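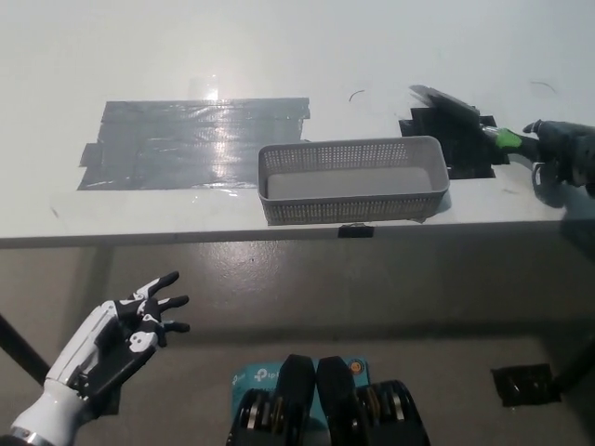

Urnel Releases Version 17 of Stindamari Session Border Controller

Saturday, August 11, 2018

Urnel has released version 17 of Stindamari, its software session border controller for small and medium-sized telephone networks. The release changes how calls are routed when a primary SIP trunk fails and adds per-trunk reporting of jitter and packet loss.

In earlier versions, a failed trunk was detected only when a new call could not be set up. Stindamari now polls each trunk at a set interval and moves new calls to the backup route once three polls in a row go unanswered. Calls already in progress are left on their existing path.

The software was tested at Stovimmont, a regional housing provider with 278 extensions across 17 offices. A single server carried up to 97 calls at once using the G.711 codec.

"Most of the fault tickets we looked at came down to slow failover - the spare trunk was there, but calls reached it too late," said Firouzeh Golestani, head of engineering at Urnel.

Encrypted signalling over TLS is now switched on by default for new installations. Existing sites keep their current settings after the upgrade and can change them from the Trunks page.

Version 17 is available to customers with a current support contract. Support for version 15 ends in November. Resellers should order through Robles, the company's distributor.

Press contact: Erasto Mwakalinga, Urnel press office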